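Residency diary: July, second entry

The morning was given to the reading room at Godoy, where the society's parish maps are being moved to flat storage. 12 sheets were checked against the old register and 5 were set aside for repair. The Zistia survey remains the most fragile of the collection and should not be issued to readers until the folds have been relaxed.

A request was received from Widik for the loan of the river maps. It was agreed in principle, subject to insurance – the previous loan came back with a torn margin, and the terms have been tightened accordingly.

Lunch was late. The afternoon concerned the display room, and in particular the choice of floor. Members favour narrow boards in mixed browns, with the grain left plain to see. The cost is about 20 per cent above the first estimate. 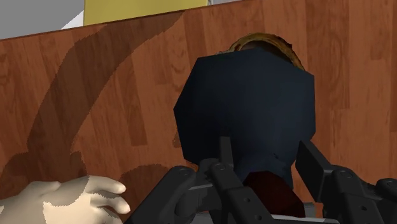 Evening, 6 p.m.

Walked back by way of Sernodari. The labels for the first case are still too long and will be cut tomorrow. Rain on the roof for most of the night, and the north gutter is still to be cleared.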